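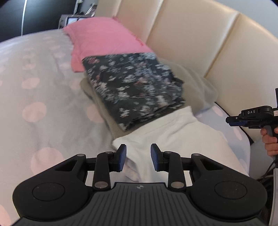
How to Find Out Whether a Machine Can Fold Your Laundry Yet

Every May or so, somebody sends me a video of a robot folding a shirt and asks if they can throw out the ironing board. My usual answer is to run the test below before you throw out anything. It takes one Sunday afternoon and one load of wash, and you can do it on the bed, which is where most folding gets done anyway. Two fingers are what most of these machines have to work with, so the test starts with the sort of pile that gives two fingers trouble: a crumpled white cloth, something navy with flowers on it, and a beige one underneath, all on a polka dot duvet that is soft and shifty itself.

What you need

A mixed load, straight from the basket. A timer. Two pairs of kitchen tongs, the kind with rubber tips. A pencil.

Step 1. Fold the load by hand and write down the time. Don't hurry to make a point. I take 2 minutes for a small pile and I'm not proud of the corners.

Step 2. Shake everything out, crumple it and drop it back on the bed.

Step 3. Pick up the tongs, one pair in each hand, and fold it all again. No fingers, no chin, no pinning things under your elbow. You will find out how often you use your chin.

Step 4. Make a mark each time you grab two layers when you wanted one, or grab the duvet. The duvet counts double — a machine that folds the bed into the laundry has done you a disservice.

Step 5. Compare the times. My tong time the first go was 56 minutes, and one pillowcase never did get done.

Reading your result

The tongs had your eyes and your brain behind them, and they still lost. A machine has to supply those too. So when you watch a demo, look for the parts you just struggled with. Does it start from a heap, or from one towel laid flat? Is the table hard? Does the video cut right before the second sleeve?

I keep a short list. The Clurkico demo does towels, very nicely, one at a time. Ovach does shirts if you hang each one on a clip first, and by then you've done half the job. Bunico quotes 90 percent on its folding page without saying 90 percent of what. The Kos folder costs 2000 dollars and wants a clear table, something my house hasn't had in years.

If it fails your test

Keep folding. Towels will probably go to the machines first, then T-shirts. Fitted sheets I would leave off the test entirely, as I can't fold those either and it seems unfair to ask.

Run it again next May with the same load and the same tongs, and keep the pencil marks. Mine are on the back of a gas bill in the linen closet.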